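Mending is not a hobby

When I came to live in Stosesthorpe, there were two shops on the high street where a person could have a coat repaired. Now there is none, and for a new zip I take the bus to Minimton, where Mahfuz Gazi has a counter at the back of the dry cleaner's. He is open until Friday noon and then he closes, so you must plan your broken zips well.

I do not write this to complain about the bus. I want to speak about a word. In the last years mending has become "creative". There are weekend courses, and the stitches should be seen, preferably in orange thread. I have been to one such course in April. It cost 59 pounds and we repaired one sock. The teacher was kind and the sock is still good, but I came home a little sad.

My grandmother in Liepiņa mended everything and she would have been ashamed if somebody noticed. It was work, like peeling potatoes. She did it in the evening by the radio, with a bad lamp, and she did not enjoy it very much. I think we should be allowed to say this. When we make a pleasure of a task, the people who do not find pleasure in it feel excused, and they buy new trousers.

And new trousers are cheap, I know. A pair can be had for less than Mahfuz asks for a hem and a pocket. I have no good answer to this, except that the price in the shop is the strange one and his is the normal one.

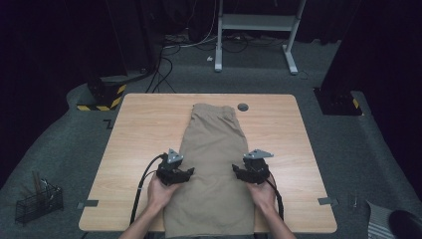
Khaki trousers laid lengthwise on a table.

What I would like is simple. Let the schools give it around 32 hours, spread over the years, for boys and girls the same - a button, a hem, a seam that has opened. No exhibition at the end. A child who can do these 3 things will not become a tailor, and does not need to love it.

The council says there is no room in the timetable. They said the same about swimming, and then the room was found.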